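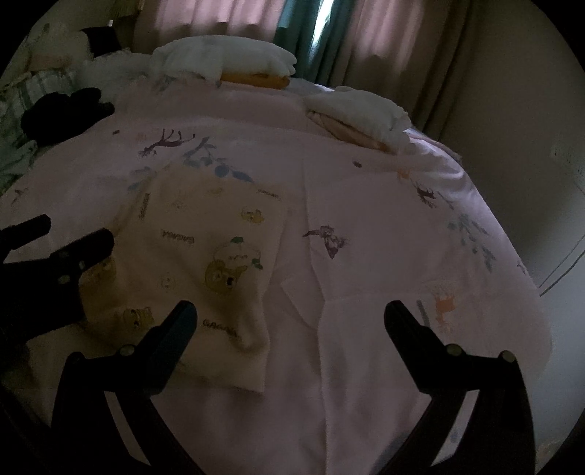
Figure 2.1 A patterned bedspread with a small printed cloth laid out on top.

Chapter 2
Beds, Bedding and the Cloth We Live With

Most of us will spend more hours in contact with our bedding than with any other fabric we own, and yet if somebody stopped you in the hallway and asked what your bedspread was made of, you would probably have to go home and look at the label. I certainly had to, the first time I was asked. I was a student then, and the question came from Jintana Kaewkla, who taught household textiles with a patience I have tried to copy ever since (my own students can tell you how well that has gone). She gave us one evening to find out, and we came back the next morning a good deal more humble.

In Chapter 1 we looked at fibers and yarns by themselves, which is a fine way to learn the vocabulary but a rather lonely way to meet a fabric. Now we bring cloth into the bedroom. We will make a bed from the mattress up, talk about what each layer is for, and then spend a good long while on the everyday work of sorting, smoothing, folding and putting away. If you have a bed near you as you read, so much the better – you will want the space.

A bed is the best folding table in the house. It is wide, it is soft enough that nothing slides off, and it lets you spread a piece out fully before you decide what to do with it. Look again at Figure 2.1. The yellowish-beige cloth has one edge that runs almost straight, while its lower part still lies in rumples. That is a very ordinary starting point, and we will come back to it in Section 2.3, where you will learn to pick your straightest edge first and work away from it, easing the wrinkles out with the flat of your hand. Pulling at the corners is tempting, and I still catch myself doing it, but it stretches the cloth on the slant and you end up with a fold that never quite meets.

The figure is useful for another reason too, and that is pattern. The pink bedspread has animals, leafy branches and little ovals scattered over it, with plenty of plain ground in between. The smaller cloth has cartoon faces, a bear-like one the largest among them, along with some dark lettering. A print with lettering has a right way up, and so do most faces! A scattered print may or may not, depending on how the designer turned the motifs. This matters when you fold for a shelf, and it matters a great deal more when you cut and sew, as Laurențiu Văduva found when he hemmed a whole set of curtains for the Clidholm guest rooms and hung one panel upside down. He has kindly let me tell that story in full in Section 2.4.

What you will need for this chapter

A bed or a large table, a tape measure, a notebook, and three or four pieces of household cloth of different sizes. A pillowcase, a hand towel and a light blanket will do nicely. Please don't buy anything new. Older cloth that has been through the wash many times has more to teach you.

Words to know

Ground: the background color of a printed fabric.
Motif: a single figure or shape in a print.
One-way print: a print whose motifs all stand in the same direction.
Selvage: the finished edge that runs along each side of the cloth as it comes from the loom.
Hand: how a fabric feels when you touch and move it.

Before you read on

Choose one piece of cloth from your own bed and lay it out flat. Find its straightest edge. Decide whether the print, if it has one, has a top and a bottom, and write down how you could tell. Keep your notes, as you will be adding to them at the end of Section 2.2.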